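Regroupement familial : mon conjoint est bloqué au pays, peut-on demander un visa visiteur en attendant ?

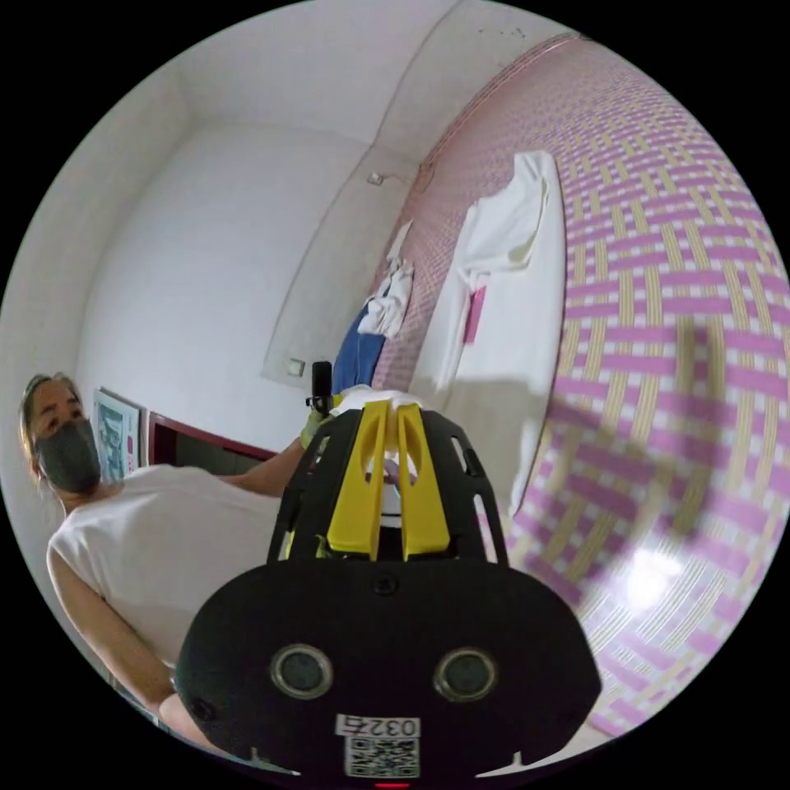 Petite pièce aux murs blancs.

Publié par Pitura dans Immigration > Famille et parrainage
3 réponses, 86 vues

Bonjour,

Je suis résidente permanente au Canada et j'ai déposé en février une demande de parrainage pour mon mari, avec notre fils de quatre ans à charge. Ils vivent tous les deux en Thaïlande pour le moment. Le dossier est au stade « demande reçue » et je n'ai aucune nouvelle depuis l'accusé de réception.

Je voudrais savoir si mon mari peut demander un visa de visiteur pendant que le parrainage est en cours. Une collègue m'a dit que c'était un refus assuré, parce que l'agent considère que la personne ne repartira pas. Une autre m'a dit l'inverse. Je ne veux surtout pas abîmer le dossier principal.

Autre point : j'ai déjà dépensé 3 035 dollars entre les frais, les traductions et les examens médicaux, donc avant de payer encore, j'aimerais être sûre que ça sert à quelque chose. J'ai un bail à mon nom et un emploi à temps plein. Mon mari a un travail là-bas et peut avoir trois semaines de congé.

Merci d'avance.

Zullton
Membre, 1 519 messages

Bonjour,

Oui, il peut faire la demande. On appelle cela la double intention : vouloir s'installer plus tard n'empêche pas de venir en visite maintenant, à condition de convaincre l'agent qu'il quittera le pays à la fin du séjour autorisé si la résidence n'est pas accordée d'ici là. Ce n'est donc ni un refus assuré ni un droit.

Ce qui compte dans la demande :

Une lettre d'explication d'une page, signée par votre mari. Il doit mentionner le parrainage en cours avec le numéro de dossier. Ne le cachez jamais, l'agent le voit de toute façon et une omission peut être traitée comme une fausse déclaration, avec des conséquences sur le dossier principal.

Une attestation de son employeur avec les dates de congé et la date de reprise.

Une preuve de fonds. Les relevés des derniers mois, les siens et les vôtres si c'est vous qui payez le séjour.

Votre lettre d'invitation, avec copie du bail et de votre carte de résidente.

Pour votre fils, une demande séparée. S'il voyage avec son père seul, joignez votre autorisation écrite et l'acte de naissance traduit.

Un refus de visa visiteur n'entraîne pas le refus du parrainage, les deux demandes sont examinées séparément. Il faudra par contre le déclarer dans les formulaires suivants qui posent la question.

Demandez un séjour court qui correspond aux congés. Trois semaines avec une attestation d'employeur, c'est cohérent. Six mois avec la même attestation, ça ne l'est plus.

Thongsuk

Pareil chez nous, refusé la première fois, accepté la deuxième avec les papiers du travail en plus. J'ai perdu 600 dollars sur le billet que j'avais pris trop tôt, alors n'achetez rien avant d'avoir le visa. Bon courage, c'est long.

Wiveck

Je ne suis pas d'accord sur la lettre d'une page. La mienne en faisait quatre et c'est passé. Après, c'était pour ma mère, donc pas tout à fait la même chose.

Pensez aussi à vérifier la validité des passeports. Le visa ne peut pas dépasser la date d'expiration du passeport, et celui d'un enfant expire souvent plus tôt que celui du parent. Si vous changez de passeport entre-temps, mettez à jour le dossier de parrainage par le formulaire web.

Pitura

Merci à tous les trois. Le passeport du petit expire avant celui de son père, je n'avais pas regardé. On le renouvelle d'abord et on dépose les deux demandes ensuite.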